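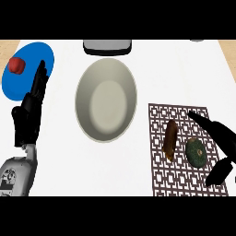 1/ 今天想讲一个折腾了我们组好几天的故障,讲完你们可能会笑,但我真的觉得太有意思了!事情出在仿真里的双臂分拣任务,代号 Losoddale:把蔬菜放进桌子中间那只米白色的椭圆大碗。跑着跑着,左手会突然把手指的目标角度全部设成零,手指伸得笔直、并得死死的,就停在蓝砧板边上那个红色的小东西旁边,再也不肯弯。右边那只夹爪倒没事,照样能往绿南瓜那边伸。同一个控制器,一边好一边坏,你说气不气人。

2/ 一开始大家都怀疑碰撞体。Zeeshan Bhutto 把砧板的碰撞网格重做了一遍,边缘加厚,没用。又把红色那个换成标准球,还是没用。我当时信誓旦旦说是摩擦系数,改了一下午,结果也没用(这条我先自己认领,别在评论区翻旧账了)。

3/ 然后 Ivana Toledo 干了一件特别朴素的事:把整夜的日志按步数排好,一行一行看。她发现每次出事都在第 1365 步之后,从来不会更早。从来不会!看到这个我头皮都麻了,随机故障哪有这么守时的。

4/ 顺着这个数往回找,找到了指令缓冲区。左手的关节指令走一个环形队列,写指针绕回开头的时候,读指针有 2 步会读到还没填的格子。没填的格子默认是零。零在我们这套手的定义里就是“完全伸直”。于是手很听话地伸直了。

5/ 那为什么伸直以后不恢复呢?这里藏着第二个 bug。读到零以后,安全模块觉得角度跳变太大,直接锁住左手,保持当前目标。它锁得完全合理,可是锁住以后只往日志里写了一行 info,连 warning 都不算。我们的看板默认不显示 info。所以屏幕上一片绿,任务就是不动。

6/ 右夹爪没事的原因也找到了:它走的是老接口,没有那个队列。去年 2 月我们只迁了左手,说好右边随后迁,后来就没有后来了。技术债这次居然帮了忙,要是两边一起锁,我估计我们还在重做碰撞网格。

7/ 修法很短。队列初始化时填当前关节角,不填零;读指针追上写指针就重复上一条指令,并且计数。安全锁触发改成 error,同时直接结束这一回合,不让它空耗到超时。改完连跑 1000 个回合,左手一次都没有锁过。那天晚上我盯着曲线看了好久,太漂亮了。

8/ 有朋友问,仿真里手指僵一下有什么要紧。要紧在于这套控制代码和 Skivstead 那边实机用的是同一份。Gøran Strömberg 听完二话没说,先把实机停了,查完队列才重新上电。他在自己的日志里也翻到过一次短暂的读空,幸好当时手在停靠位。这种事真的不能拿运气当方案。

9/ 另外一个收获是测试时长。我们以前的回归测试每回合都很短,永远走不到指针绕回的地方,所以永远通过。现在加了一组长回合,故意让队列绕好几圈,还会随机拖慢写入。Valentina Villalba 给它起名叫“熬夜组”,已经又抓到一个时间戳的小毛病,下次写。

10/ 给同样在搞灵巧手的朋友留一句:去看看你们的默认值落在哪个姿态上。如果零是伸直,或者零是握紧,就当它是一条真的指令来审。还有谁踩过类似的坑?特别想听,尤其是双手用两套接口的,来评论区聊!

最近的帖子
· 时间戳倒流:熬夜组抓到的第一个问题
· Gratia 夹爪标定笔记(下)
· 安全锁到底该写哪一级日志
· Cisternas 读书会:环形队列的几种写法
· 给 Tadeo Pereyra 的回复:为什么不直接加大缓冲区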